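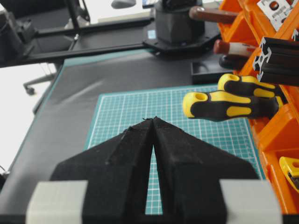
Speaker notes – bench rules for small arms

Slot is 2 p.m. Wednesday, second after lunch. Keep it under half an hour so there is time for questions. Ka-ming has the clicker.

Opening

Say who I am: Su-chen Yuen, I look after the shared benches at Drirnau. Small arms, tabletop work, hand tools. Nothing behind a fence.

Ask for a show of hands. Who has a written risk assessment for their bench? Who has read it this year? Wait for the hands to go down.

Main point of the talk: most of our trouble has come from the bench and from what people leave on it. The arm itself has been fairly well behaved. So the rules I'm going to go through are mostly housekeeping rules, and they are short enough to tape to a wall.

Background, keep brief

When we started at Drirnau each group wrote its own procedure. Hiu-tung Pan collected them all in one folder and it came to 587 pages. She read the whole thing. A lot of it was copied from manuals for machines we don't own.

We cut it to one sheet per bench, 8 rules on each. The full risk assessment still exists and still gets signed. The sheet is what people work from.

Mention ISO 12100 for how to go about a risk assessment, and ISO 10218 for industrial robots. Don't read clauses out loud. Tell them to get the current edition and not to trust an old PDF off a shared drive. Also say clearly that our sheet does not replace either one.

Rule 1. Mark the work area.

A cutting mat with a printed grid is fine. It gives you a border and it gives you squares to refer to in your notes. Anything the arm is meant to touch goes inside the border. If the task needs more room, get a bigger mat or a second one and redo the reach check.

Check that the mat lies flat. Same for whatever is under it. A crease in a cover sheet is enough to lift a corner, and fingertips working close to the surface will find it.

Rule 2. Storage is an obstacle.

This is the one people argue with. Bins and racks next to the mat are handy, and I'm not asking anyone to move them across the room. But if the rack is inside the reach of the arm, it goes in the collision model, with the handles. Model the rack full. Screwdriver handles stick out well past the front of a bin, and an empty-rack model won't know that.

Shih-chieh Tang's version: draw a box around the rack, then draw a bigger box. He is right.

Rule 3. Loose tools are either part of the task or put away.

A screwdriver leaning on the rack with its handle over the mat has to be one or the other. If it is part of the task, write down where it starts. If it isn't, it goes in a bin before power on. Same for offcuts of extrusion. A cut end is sharp and a length of it is heavy enough to hurt if it gets pushed off.

(Someone will ask about tasks where the tools are meant to be messy. Answer: fine, then the mess is the task, say so on the sheet and lower the speed.)

Rule 4. Look at the fingers.

Before the first run of the day. Tips, faces, the mounts at the base. Soft black finger coverings pick up fibers and small scuffs, and that is normal wear. What we want logged is a change: a tear, a lifted edge, tips that no longer line up when closed. Two people on different days should be able to read the log and agree.

Don't pick at fibers with the arm powered. We had one pinched thumb at Drirnau and that was how. No lasting harm, but it was reported, and it should have been.

Rule 5. Base bolts.

Check the base plate the way the maker says, with the torque the maker gives. Put a paint line across each bolt head so a turned bolt shows. Initial the sheet. Edmund Gajewski found 4 loose bolts in his first month doing this, all on benches that had "just been checked."

Rule 6. Chairs.

Rolling chairs stay outside the reach line while the arm is live. Put tape on the floor if the floor is a plain color. People roll forward without thinking when they want to see something small. Our rule is stand up to look, and stop the arm first.

Rule 7. Stop button within reach of the person running the arm.

Which means reach from where they really stand. Test it at the start of every session. Pressed, held, released, reset. It takes less time than signing in.

Rule 8. One person in charge.

One name on the sheet for each session. That person starts it, and anybody in the room can stop it. If the name changes at lunch, cross it out and write the new one.

What changed

Keep this modest. Near-miss reports went up after the sheets came in. I take that as good news – people had somewhere to write it down. I don't have injury figures worth showing and I won't pretend to.

The Fotoston site took our sheet and dropped rule 6 – they have no chairs. Good example of adapting it. Susine kept every rule and added one about lighting.

Questions I expect

Do we need this for a hobby-size arm? Yes, shorter if you like.

Who audits it? Ka-ming Tse walks the benches in June and once more before winter.

Can we have the sheet? Yes, paper copies by the door, leave me a few for the Chu visit.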